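I get the same handful of emails every time I mention the pushing robot, and since the incident in March they've mostly been one email: "wait, what happened to the board?" So I'm putting the answers in one place. If yours isn't in here, write to me and I'll add it.

**So what went wrong?**

The arm pushed down when it should have only pushed sideways. We run a block-pushing task at Mekden, where the robot slides little plastic shapes across a wooden board with a plain rod, and the rod is supposed to hover a hair above the wood the whole time. One afternoon it dropped too low at the start of a run, dug into the board and dragged itself 57 millimeters before the arm's own force limit stopped it. It made a horrible noise! I was across the room with a sandwich and I still jumped.

**Was anybody hurt?**

No. Nomvula Botha was at the desk, well outside the taped line, and she hit the stop button right as the arm quit by itself. We argued for a while about who got there first, her or the robot. The log says the robot. She doesn't accept the log.

**Why did it go too low?**

Because of me, mostly. The night before, I'd swapped the old rod for a new one from Droreck that's 10 millimeters longer, and I changed the tool length in one settings file. There are two settings files. The one I forgot is the one the start-of-run move reads, so the arm went to its starting height thinking it still had the short rod on. Everything after that was the controller trying very hard to reach a spot inside the board.

**Shouldn't the software have caught that?**

I'd have liked it to! Our Wako safety layer (that's just what we call our own pile of checks, it's not a product) had a floor height in it, but the floor was checked against where the software *thought* the tip was. Wrong tool length, wrong tip, so the check passed with flying colors. The force limit in the arm doesn't care what our files say, and that's the only reason I'm writing about a scratched board and a bent rod and not something more expensive.

**How close does the rod run to the wood, anyway?**

Close. The shapes aren't tall, and if the tip rides too high it starts slipping over the top of the stars, which looks silly and ruins the run. We aim for a gap of 2 millimeters. I've had people tell me to just double it, and we tried that, and the stars got the better of us.

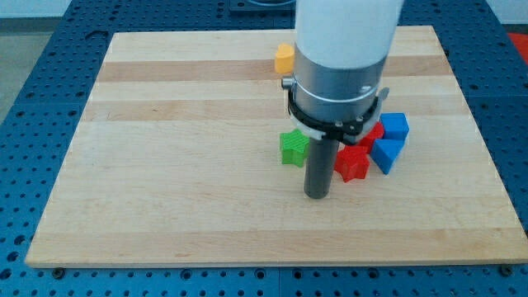

## Fixes and the new routine

**What did you change first?**

The tool length lives in one file now. That took Sipho Shezi less than an hour, and he was very polite about the fact that he'd suggested it last year. Both programs read the same number, and if the file is missing, nothing moves.

**And after a tool swap?**

We do a touch-off. The arm goes to a clear patch of board, comes down very slowly with the force limit set way low, and stops when it feels the wood. If the height it finds doesn't agree with the file, the run won't start. It's boring to watch and I love it.

**Did you throw the old board away?**

Nope, it's hanging over my desk with the groove facing out. The replacement is bolted down same as before. We talked about using a softer surface that would forgive a bad move, but the blocks slide differently on foam and we'd have had to throw out a lot of earlier runs.

**Can I just nudge a block back with my hand while it's running?**

Please don't. I know, it's right there, and the arm looks so slow. Pause the run, wait for the arm to lift clear, then move your block. Sipho and I both used to reach in between pushes and we've both stopped. If a shape ends up somewhere awkward behind the arm, it can stay there until the pause.

**Did the blocks survive?**

One star lost a point. We print our own, so that was the cheapest part of the whole business.

**Do the folks at Zudholm have the same problem?**

They borrowed our code, so yes, they had the same two files. I called them the same day. They hadn't changed tools yet, luckily, and they have the one-file version now. If you copied our setup from anywhere older than Nov 21, 2018, go look at your start-of-run move before you put a different rod on.

**Can I see the log?**

Sure, email me and I'll send it. The interesting bit is right at the beginning, where the force reading climbs and the position error climbs with it. Nomvula would like me to mention that her button press is in there too, a little further down.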